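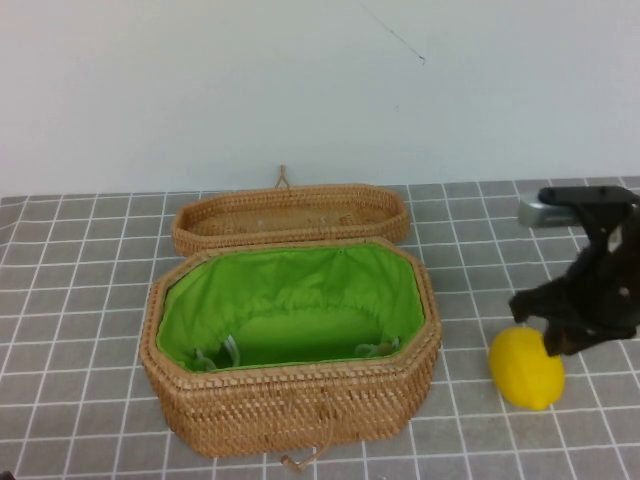
Prastville Community Storage and Lending Service
Frequently asked questions

Who may borrow from the household collection?
Any resident of Prastville or the Tullik district aged 15 or over may borrow household items on presentation of a current library card. Residents of neighbouring municipalities may apply for a visitor's card at the service counter.

How many items may I have on loan?
Members may hold 2 household items at one time. Sets supplied under a single catalogue number, including picnic baskets, preserving kits and folding tables with chairs, are counted as one item.

How long is the loan period?
The standard loan period is 10 days. A loan may be renewed once, provided that no other member has placed a hold on the item. Renewals are accepted online or by telephone until the service closes on the due date.

May I reserve an item for a particular occasion?
Yes. Reservations open at the start of the preceding month. Demand is heaviest in December and January, and members planning a holiday gathering are advised to reserve early. Unclaimed reservations are released at noon on the day following the collection date.

In what condition must items be returned?
Items are to be returned clean, dry and complete. Removable fabric should be shaken out before return and must not be machine washed unless the catalogue entry permits it. Cane and wicker goods should be wiped with a damp cloth and left in the shade to dry.

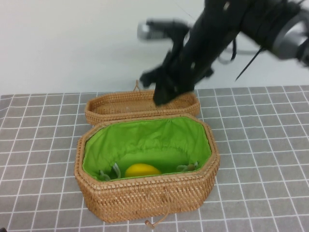
Isard wrote to the service to ask whether a broken fastening would be charged at the full replacement cost of the item. It would not. Minor repairs are charged at the cost of materials only, and fair wear is not charged at all. Full replacement cost applies where an item is lost or is beyond repair.

What happens if my loan is overdue?
A reminder is sent on the first day after the due date. Borrowing is suspended until the item is returned. No daily fine applies.

Can I donate household goods?
Donations are accepted at the Tullik branch by appointment. The service is unable to accept electric blankets, heaters, child restraints or mattresses. Goods not added to the collection are offered to other organisations unless the donor asks for their return.

Where do I return items after hours?
Household items must not be placed in the book chute. They may be returned to the service counter during opening hours only.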